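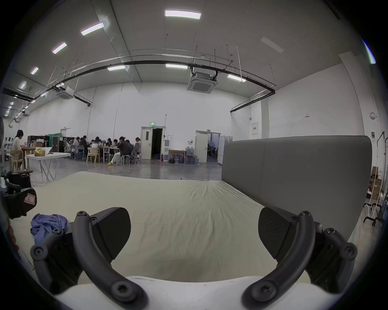 Spare room and bedding check, Wotwood rental, October
Filled in by Clive Cropper

I do this walk-through every fall before the winter guests show up, and I like to add my notes as I go (sorry, they ramble).

1. Smoke alarm: OK. Pressed the button, and it nearly took my ears off! New battery anyway.

2. Space heater, the Juseck: FAIL. The cord is stiff near the plug and I don't love it. Unplugged and tagged, serial ends in 2813. Needs 30 inches clear on every side once we get a new one.

3. Outlets and cords: OK, but please, no more power strips under the rug. I found one last year and I'm still grumpy.

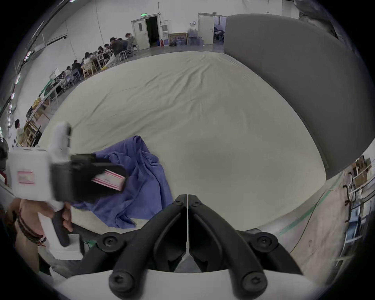
4. Window: opens all the way, latch is fine. The Brøndum blind still has a long loop hanging down, so I want a cord cleat on the wall before any little kids stay.

5. Bedding and cloths: mostly OK. Check the tags, shake everything out, look along the seams. Keep all of it well away from the heater.
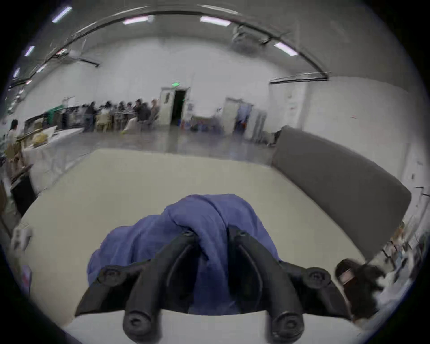 Blue cloth, item 5.

6. Hot water: 118 at the bathroom tap, good. I had it way too high back in the Tuvlow place and learned my lesson.

7. Door and hallway: door sticks at the bottom. Will plane it down, then recheck items 2 and 7.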